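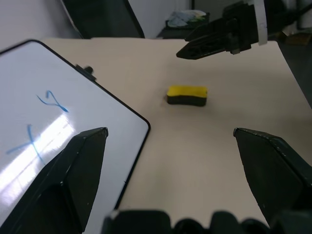 Stiltcombe Shared Equipment Office - News

Second arm approved, fingers still under discussion

The two-arm bench will get its spare parts this year after all. The equipment request for the coming budget went through in June with one line crossed out, one line moved to next year and one line that grew while it was being discussed, a thing we had been told budget lines do not do.

The line that grew was for gripper fingers. The bench was bought as a pair of arms from Nolto, and the quote covered the arms, the mounts, the controller and a long cable that has since found work elsewhere. It covered one set of fingers per arm. Fingers are the part that touches things, and they get scuffed and rounded at the edges. The original plan allowed for replacing them "as needed," with no money next to the words.

The new plan has money next to the words. It pays for 4 spare sets, at a total of $1,462 with shipping, to be kept in a labeled drawer in the equipment office. Anyone who wants a set signs for it. Anyone who wants a set for the other arm signs for that one too, on the same sheet, in the other column.

The whiteboard work is what pushed the request along. The group using the bench has been setting up tidying tasks with a dry-erase board, a blue marker and a yellow eraser, the ordinary kind with a black felt base. The board lies flat on the table, somebody writes on it, and the arms are asked to deal with the eraser. It is a good task to budget for. The consumables come out of the stationery cupboard, and the stationery cupboard has never once asked for three quotes.

The arms have, and the three quotes are where most of the spring went. Nolto offered the original part. Hauser offered a compatible one at a lower price, with a delivery time that began "subject to." Nollach sent a very handsome brochure for a complete new gripper, followed by a second copy of the brochure. The office went with the original part. The Hauser quote has been kept on file, and so has one of the brochures.

What got crossed out was the motorized table. The request described it as essential for height adjustment. The reviewers asked how often the height of the present table had been a problem, and the reply, which ran to a page and a half, did not contain a number. The beige table stays. It can still be raised the old way, by two people and some blocks, and the request form for the blocks is on the shared drive.

The line moved to next year is the service contract. This was a closer call. A full contract covers both arms, one visit a year and phone support during hours when most of our users are in class. Without it, we pay per visit. The office worked out that the contract makes sense if something breaks twice, and so the bench has been given a year in which to break no more than once. Users are asked to bear this in mind - kindly, and with both arms parked at the end of the session.

A few dates and habits for groups planning their own requests. The next round opens in October and closes in November at 5 p.m., by the clock on the form and not the one in the hallway. Please list wear parts separately from the machine they wear out on. Of the 17 requests received this round, only three did, and all three were funded in full. Put in the mounting hardware, the cables and the straps that hold the cables. Put in the eraser too, if you like. It will be struck out and sent over to stationery, but it does show that you have thought about it.

The finger sets are expected before the start of the fall term. The drawer is ready now and can be viewed during office hours, though it has nothing in it yet except the sign-out sheet.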